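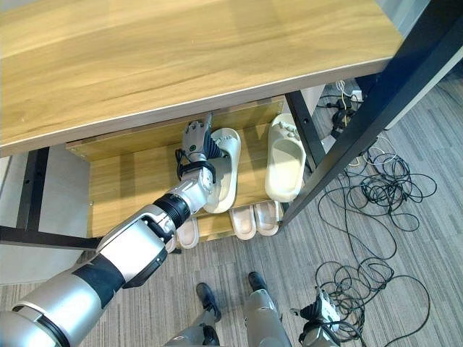
Chapter 11
Shoes by the Door

Most housekeeping manuals promise that a shelf will cure a messy entryway. I have my doubts. A shelf holds what people bother to put on it, and people coming in at six in the evening with groceries bother very little.

Anju Malhotra kept notes on 106 households for her Debnath survey and asked each one where the slippers lived. Nearly all named a shelf. Far fewer slippers were on it when she looked - and the owners seemed surprised.

This chapter takes the open shoe shelf as its case. We will ask how deep a board has to be, whether toes should point in or out, and what is gained by tucking the whole thing under a table, where you have to bend to reach it. The usual advice on that last point is weak, as the readings on page 152 show.

Before going on, write down where your own slippers are. Then go and check.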